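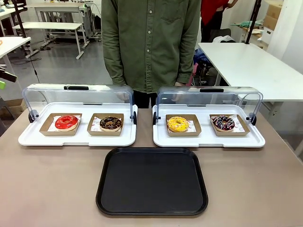 Donut serving task: remote control or hand guiding for the demonstrations?

tmeinecke wrote:
Hello all. We are preparing a serving task for one arm. There are four donuts in paper boats, two in each display with a clear cover, and a black tray in front. The robot gets the order ("the red one", "the one with chocolate and small sprinkles") and must bring this donut to the tray. My plan is to record 40 demonstrations for each donut by remote control, with a second small arm as the leader. My colleague wants to take the arm by the hand and guide it directly. I have read many opinions about this and they do not agree with each other. What do you use for soft food?

Till

jana_rieger wrote:
Remote control, clearly. When you guide the arm by hand, your own hand and sleeve are in every camera picture. Later the robot works alone and the pictures look different from all what it has learned. We did this mistake in May with a bread roll task and we had to throw away the full set.

The second point is the force. With your hand on the wrist you feel the donut through the arm and you correct without thinking. The policy does not have your feeling. It has only the cameras and the joint positions.

bjanssen wrote:
I do not agree with Jana here. You can guide the arm by hand, store only the joint path, and then play the path back with the person outside of the view. The cameras record during the playback. It costs double time but the movements are much smoother. With the leader arm my new operators are shaking like in winter. Their first 14 recordings are always for the garbage.

jana_rieger wrote:
Benedikt, the playback works for a wooden block. A donut does not stay exactly where it was the first time, and when the gripper comes two millimeters wrong, you have a demonstration of how to push a donut over the edge of a paper boat. Also in the playback there is no correction inside. The corrections are the most valuable part, I think.

bjanssen wrote:
Yes, the corrections I accept. For the rest I stay with my opinion :)

theda_p wrote:
May I ask about the covers? Till, are they open for the full episode, or must the robot open them too? This changes my answer.

tmeinecke wrote:
Thank you, this is already helpful. The covers are open at the start and the robot does not touch them. Opening should come in a later stage. For now it is only pick, carry, and put down.

One thing from our first tries that I did not expect: the most difficult part for the operator is to come in under the raised cover. From the operator's place you look through the curved plastic and it bends the picture a little. Two of us went too high and knocked on the edge of the cover. 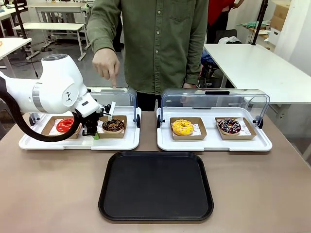 We have also the problem with the two boats in one display. The space between them is small, so when the operator wants the left donut and comes from the wrong side, the other one gets a push. I tell now everybody to stop above the donut, wait a short moment, and then go straight down. Jana, do you think such a stop is bad for the training?

jana_rieger wrote:
A short stop is okay. A long stop is bad, because the robot can learn to stand still and then it stands forever. We cut all parts where nothing moves for more than one second. But be careful that you do not cut the moment when the gripper closes, there the joints are also almost quiet.

theda_p wrote:
Okay, with open covers I would go with the leader arm too. Some things from our work in Plestbridge, where we had pastries for one full spring:

- Change the places of the donuts between recordings. If the red one is always on the far left, the robot learns "far left" and not "red".
- Put the black tray also a bit different each time.
- Record some tries that begin in a bad position, for example too low in front of the display, and show how to come out of it.
- Write down who was the operator. We had 452 episodes and only after the training we noticed that one person did always turn the wrist in the other direction.

bjanssen wrote:
The first point from Theda is the most important in this thread. For the wrist: we made a rule on paper, one sheet on the wall, with the direction for each side of the table. Before the sheet we had discussions every day.

u_kleinschmidt wrote:
I see it a little different with the number. 40 for each donut is much for the beginning. Record 14 for each, train, look where it fails, and then record only for these places. You save your operators, they get tired and the quality goes down after an hour.

tmeinecke wrote:
Ute, this sounds reasonable, but then I must train several times and our computer is shared with the group from Arham. I will try it in the middle: first the two donuts in the left display, then one training, then we see. And leader arm, I am convinced now. My colleague is not, he will do his playback version of the red donut and we compare.

jana_rieger wrote:
Please write here the result, also if Benedikt is right.

Reader comments (3)

clidville_lab: Does somebody know if soft pads on the fingers get sticky from the glaze? We clean ours after each ten tries.

theda_p: Yes they do. Warm water and a cloth, no alcohol, our pads got hard from it.

noodle42: Good thread, I have saved it. We start with sandwiches next month.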